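# Teaching a gripper to pick up a cloth: speaker notes

Hedvig Bakke, robotics club open evening, 2019-03-01

**Opening (stand by the table, don't hide behind the laptop)**

- Say hello, thank Jonatan Lindqvist for the slides and for most of the gripper code.
- Ask who folded any laundry this week. Then ask who had to think about it. Wait for the laugh, or carry on if there isn't one!
- Our project is called Kevora. The job sounds tiny: find a corner of a cloth, pinch it, keep hold of it.

**Why cloth?**

- Last year's club project moved blocks. A block stays the same shape when you nudge it. A cloth changes shape every single time, and I love that about it.
- The corner can lie flat, curl up, or hide under the rest. Hold up the spare cloth and show all of these, slowly, so the back row can see.
- We picked a bright cloth on a blue mesh so the edge would stand out. Jonatan wanted grey on grey "for the challenge". He was outvoted.

**How we worked**

- 100 tries for each version of the code, written up in the club notebook by hand.
- We started in June with a version we called Cliltness (typing mistake, and we grew fond of it). It went for the middle of the cloth every time.
- The next one, Andel, looks for the stitched hem first and follows it along to a corner. Huge step forward, and it came from a first-year's question at the whiteboard, so please do ask questions.
- If someone asks about the size of the code: the main file is 207 lines. Offer to show it afterwards.

**Pictures (click through slowly, let people look)**

- Point out the hem stitching. It's lovely close up, and it's what the code is searching for.
- Ask the room where they would put the fingers.
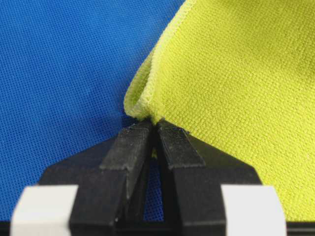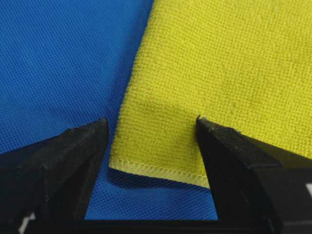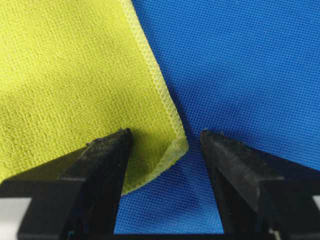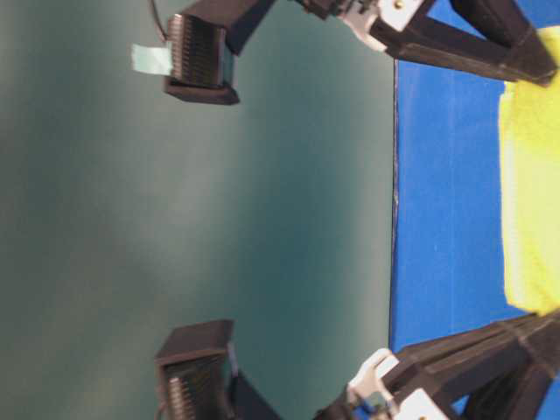
*Gripper and cloth at the worktable. First picture: a corner held between the fingertips. Last picture: the two fingers seen from outside, wide apart.*

**Still to do**

- Two layers at once. Right now Andel can't tell a fold from an edge, and Jonatan has 30 ideas about it. Let him have one.
- Demo takes 10 minutes including set-up. Check the cable before starting.
- Sign-up sheet is by the door. No coding needed to join, I had done none myself!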